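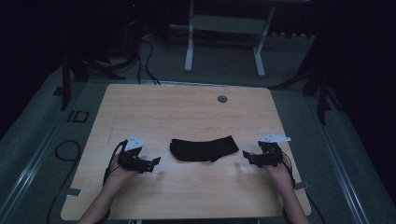
A black piece folded in a narrow strip, lying on a pale wooden tabletop.

How to Fold Socks and Other Small Dark Things So They Stay Folded

I put off writing this one for a long time, mostly because folding a sock seems like something we all learned at age six and never needed to revisit. But then I wrote a few lines about my sock drawer in January and got more mail about it than about anything else on this site (and I once wrote 40 paragraphs on quilts!), so let's take our time and go through it properly.

What you need

A table, first of all. I folded on the bed for years, and the bed is a lovely place to dump a basket but a poor place to fold, as a soft surface gives way under your hands and the creases wander off. A plain, pale tabletop is my favorite for black laundry. You can see the edges of what you're folding, and you can see lint too, which you'll want to pick off before it gets pressed into the fabric.

You'll also want a drawer box or two. Mine are the low Gokum ones, but a shoebox lid does the same job and costs nothing. Set aside 15 minutes for an ordinary week's wash, and a bit longer if you've been letting it build up, as I do every time we travel.

Make sure everything is fully dry. Run your thumb along the toe and the cuff, where the fabric is thickest, and if either one feels cool, give it another hour on the rack.

Sorting the blacks

Black socks are the worst of the lot, and I say that with affection. Lay them all out by the window in daylight and you'll find that you own at least three different blacks: a blue one, a brown one, and the one you thought they all were. Match by cuff first, then by length, then by shade. If two are close but you can't decide, hold them heel to heel and stretch them gently. A pair that has been washed together will usually stretch the same way.

Put the singles to one side and don't fret over them yet.

The long fold

1. Lay one sock flat, running from left to right, with the cuff on your left and the toe on your right. If you're left-handed, turn it around.

2. Smooth it from the middle out toward both ends with flat hands. Press, don't pull! Pulling is what makes the toe curl.

3. Lay the second sock on top, cuffs lined up. The cuffs matter more than the toes here, so if one toe sticks out a little, let it.

4. The heels will want to poke out at the lower edge. Tuck them in toward the middle and smooth again. You should now have one long strip with a squared-off end and a softer, rounder end.

5. Bring the toe end over by a third, then bring the cuff end over on top of it, and slip the toe into the opening of the outer cuff.

For thin dress socks I stop after step 4 and just fold the strip once in half. They slide around more, but the cuffs last longer when they aren't being stretched over anything. My neighbor Tuncay Özkan rolls his, and we have agreed to stop discussing it.

Strips, bands and anything with a tag

The same fold works on headbands, soft belts, knitted ties and those stretchy ear warmers that never seem to belong anywhere. Start by finding the tag, if there is one, and turn it to the inside before you make your first fold. A tag left hanging out of the lower edge will catch on the next piece, and it also makes a little lump that shows once you stack things. If it's a stiff tag, fold the fabric around it and keep it flat. Please don't do what I did with a good Tuncer scarf and snip it out in a hurry, because I took a stitch or two along with it.

Narrow pieces that curl up at the tip can be turned over and folded from the other side. The curl then pulls inward and holds the bundle shut for you, so you get some use out of it.

Into the drawer

Stand the bundles on end with the fold facing up, darkest at the back. Leave a finger's width free in each row so you can get one out without bringing its neighbors along.

As for the singles, I keep them in a cloth bag on the back of the closet door and go through it whenever I've finished a wash. Anything that has waited since the last change of season becomes a dust cloth. They're wonderful on window blinds, worn over your hand like a mitten, and you can throw them right back in with the towels when you're done.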